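From: Godelieve Meijer
To: clusatville-rovers
Date: 3 November 2020
Subject: Re: Piltura front camera tilt, steering trim

On the mast question: the bracket on our Piltura is slotted, so the tilt is set by the two side screws and nothing else. Slacken both, set the angle, tighten the left one first, then the right. If you do the right one first the head twists slightly and the yaw offset is out again.

Hema Thampi wrote:
> Do you re-zero after every change of tilt, or only after a
> knock? Ours drifts to the left on long straights and I can't
> tell whether it is the camera or the steering trim. We are on
> build 2286 and the trim value is the default.

After every change. It takes five minutes and saves guessing. Park the rover on a straight lane, parallel to the edge, and check where the lane closes up in the distance against the centre line of the overlay. Then check the body. With our tilt, the white front parts just show at the bottom of the view. If they stand up well into the picture the camera is too low, and the obstacle mask will start treating them as kerb.

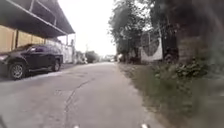
Only when that is right do I touch the steering trim. Drive 110 metres with hands off, note the side error at the end, change the trim by one step and repeat. Concrete with a crack in it is fine for this. A strong camber isn't, and you will end up trimming for the road.

Tyres come before any of it. The rear pair on ours were at different pressures in September and it looked exactly like a camera fault. I changed the trim twice before I put a gauge on them.
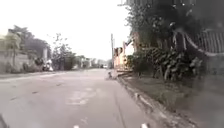
Bart Verbeke wrote:
> Agree on the tyres. I would add the steering link. The ball
> joint on the Gravov kit wears on one side and gives you a
> drift that comes and goes. Grease doesn't help by then.

Ours is the older Aerts link, but the check is the same. Lift the front, hold one wheel and rock the other. Any click and the joint gets changed. I do this every 500 km along with the connector behind the mast foot, which collects grit.

The kerb threshold is a separate setting and should be left alone until the tilt is final. Test it on a raised kerb and also on painted lines. Paint across the lane should not slow the rover at all.

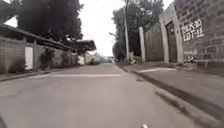 Milagros Montoya asked off list whether the mask should be redrawn by hand after a mast change. Yes, from a fresh still, with the rover loaded as it will be in use. The front sits lower with the battery in.

Last item, rough verges. Drop to the low speed limit before leaving the paving, and look over the mast screws when you are back on it. Mine have threadlock now, the medium grade.
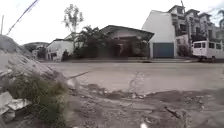

Broken ground meeting the edge of the concrete road, rubble mound to the left.

Ans Kuipers has the torque figures for the bracket. I have only ever done them by feel, so please ask her before copying me.

Godelieve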